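Keeping small batteries from ruining your kit

Most of the handheld gear that comes back from a trip dead has nothing wrong with it but the cells. Depth sounders, water testers, head torches and temperature loggers all get put in a locker with the batteries still fitted, and by May there is white crust on the springs.

Take the cells out of anything you won't use for a month. Tape them together in their sets and write the date on the tape. Don't mix old and new in the same device, or alkaline and rechargeable.

For crust on the contacts, use a cotton bud dipped in white vinegar, then a second one with clean water, and leave the cover off overnight. Wear gloves. If the spring has gone green right through, replace it - scraping only buys you a week or two. Lithium cells that have swollen or leaked are a different matter. Leave those alone and take them to a proper collection point.

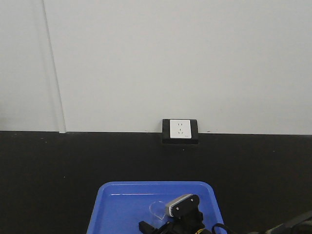
Charging wants a fixed place and a fixed routine. I charge on the bench and keep paper, rags and the solvent tin at the other end. A plain dark worktop with the outlet low down at the back, where the wall meets it, suits a small charger well, and pale dust shows up on black so you know when to wipe. Keep the lead short.

My Tovell loggers take 300 mAh cells and I retire a set when it tests under 200. Sándor Kovács, who looks after the sampling gear on our boat, lets his go down to 100 and carries more spares.

Store charged cells in a lidded plastic box, somewhere cool and dry. Mine holds 11 sets, with a strip of card between the rows.

Last updated 9 September 2025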